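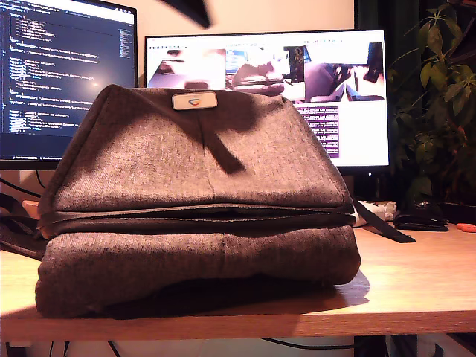
## 4 Die Tasche, oder: warum weiche Objekte uns so lange aufgehalten haben

Ich gebe zu, dass ich diesen Abschnitt am liebsten schreibe. Die starren Objekte aus Abschnitt 3 liefen nach der Kalibrierung ziemlich brav durch, und viel mehr gibt es dazu nicht zu sagen. Bei Stoff sieht das anders aus. Ein Rucksack hat keine feste Form, die man dem Planer einfach mitgeben könnte, er sackt zusammen, wenn man ihn anschaut (so kam es mir jedenfalls im Juli vor), und nach jedem Griff liegt er ein bisschen anders da als vorher. Genau deshalb wollten wir ihn haben.

### 4.1 Aufgabe und Aufbau

Die Aufgabe selbst klingt harmlos: Ein Rucksack liegt auf einem Schreibtisch, der Arm soll das Hauptfach öffnen und die Klappe so weit zurücklegen, dass man von oben etwas hineintun könnte. Wir haben das in 3 Phasen zerlegt, nämlich Anfahren, Fassen und Aufklappen, und jede Phase bekommt ihr eigenes Abbruchkriterium. Die Politik (wir nennen sie intern seit dem ersten Entwurf *Udent*, und der Name ist leider hängen geblieben) sieht nur Kamerabilder und Gelenkwinkel. Eine Kraftmessung am Handgelenk haben wir nicht, und ich hätte sie in diesem Sommer mehr als einmal gern gehabt!

Wichtig war mir, dass wir den Arbeitsplatz nicht aufräumen. In Gridholm, unserem Vorgängersystem, stand jedes Objekt vor einer einfarbigen Rückwand, und beim ersten Umzug an einen echten Schreibtisch brach alles ein. Diesmal also Monitore, Kabel, eine Zimmerpflanze - alles bleibt, wo es ist. Wolfram Voß war anfangs dagegen und wollte wenigstens die Bildschirme ausschalten, weil sich ihr Inhalt ständig ändert und damit auch der Hintergrund in den Trainingsdaten. Wir haben sie angelassen. Im Nachhinein bin ich froh darüber, auch wenn ich nicht sauber trennen kann, wie viel davon auf die Bildschirme zurückgeht und wie viel auf das wechselnde Licht.

### 4.2 Demonstrationen

Alle Demonstrationen wurden per Fernsteuerung aufgenommen. Ivana Cáceres hat die meisten davon gemacht, ich den Rest, und man sieht den Unterschied in den Trajektorien sofort: Ihre sind kurz und glatt, meine haben überall kleine Korrekturen. Wir haben lange diskutiert, ob meine überhaupt ins Training sollen. Am Ende haben wir beides probiert, und die Variante mit den wackeligen Demonstrationen erholte sich deutlich besser von Fehlgriffen. Das passt zu dem, was man von Korrekturdaten erwarten würde, aber wir hatten es ehrlich gesagt nicht so geplant.

Aufgezeichnet wurde mit *Cesex*, unserem Protokollwerkzeug, das Kameraströme und Gelenkdaten auf eine gemeinsame Zeitachse legt. Ein Hinweis für alle, die etwas Ähnliches bauen: Prüft den Zeitversatz zwischen den Kameras nach jedem Neustart. Wir haben das 2 Wochen lang nicht getan und durften danach einen ganzen Block von Aufnahmen wegwerfen.

### 4.3 Der Griff an der Klappe

Die eigentliche Schwierigkeit steckt in der zweiten Phase. Der Greifer kommt von oben an die Tasche und muss den Stoff der Klappe fassen, ohne das Innenfutter mitzunehmen oder ganz daneben zu schließen. In Abbildung 4 hält er die Klappe oben links fest, das Fach steht weit offen, und man erkennt das schwarze Futter hinter der helleren Kante am Reißverschluss. Diese Kante ist für die Politik übrigens ziemlich nützlich. Als wir sie in den Eingangsbildern künstlich abgedunkelt haben, wanderten die Griffpunkte merklich herum, und zwar vor allem dann, wenn das Licht warm und der Kontrast im Stoff ohnehin gering war.

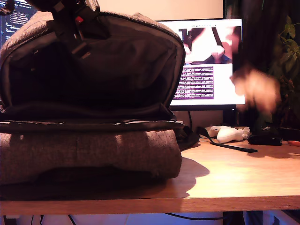 *Abbildung 4: Griff an der zurückgeschlagenen Klappe bei geöffnetem Hauptfach und warmem Licht.*

Was mich überrascht hat: Das Netz greift fast nie dort, wo ich greifen würde. Ich gehe beim Steuern immer in die Mitte der Klappe, die Politik sucht sich lieber eine Stelle weiter außen. Eine Zeit lang hielt ich das für einen Fehler in der Transformation zwischen Kamera und Basis und habe einen halben Tag mit dem Schachbrett verbracht. Die Transformation war in Ordnung. Vermutlich (mehr als eine Vermutung ist es wirklich nicht) liegt es daran, dass der Stoff am Rand öfter eine kleine Falte wirft und die Finger dort mehr zu fassen bekommen.

### 4.4 Was schiefgeht

Die Fehlversuche haben wir von Hand durchgesehen und nach der Phase sortiert, in der sie abbrechen. Beim Anfahren passiert wenig. Beim Fassen rutscht der Stoff weg, oder die Finger schließen über der Klappe in der Luft, und die Politik fährt trotzdem seelenruhig mit dem Aufklappen fort. Dagegen hilft eine simple Regel: Schließen die Finger weiter, als es mit Stoff dazwischen möglich wäre, geht es zurück an den Anfang der Phase, höchstens 9 Mal. Schön ist das nicht, und ein Gutachter wird es vermutlich auch bemerken, aber es funktioniert besser als der gelernte Erfolgsdetektor, den wir vorher hatten.

Beim Aufklappen selbst sind die Träger das größte Ärgernis. Je nachdem, wie sie auf dem Tisch liegen oder über die Kante hängen, zieht sich die Tasche beim Anheben ein Stück mit, und dann stimmt die Position nicht mehr, von der die Bewegung ausgegangen ist. Wir haben die Träger zwischen den Versuchen absichtlich verschieden hingelegt, mal ausgestreckt und mal eher unordentlich. Trotzdem bleibt das die Stelle, an der ich der Methode am wenigsten traue. Der Vergleich mit der Baseline nach Janssen, unserer alten regelbasierten Steuerung, fällt hier auch am knappsten aus, denn die bewegt sich so langsam, dass die Tasche meistens gar nicht erst ins Rutschen kommt.

Noch ein Wort zu den Schatten. Der Arm wirft beim Anfahren selbst welche auf den grauen Stoff, und in frühen Versionen hat das Netz solche dunklen Streifen gelegentlich für eine Öffnung gehalten. Mit stärkerer Helligkeitsvariation im Training wurde das seltener. Ganz weg ist es nicht, und wir kommen in Abschnitt 5 darauf zurück, wo es um den Wechsel auf andere Stoffe geht.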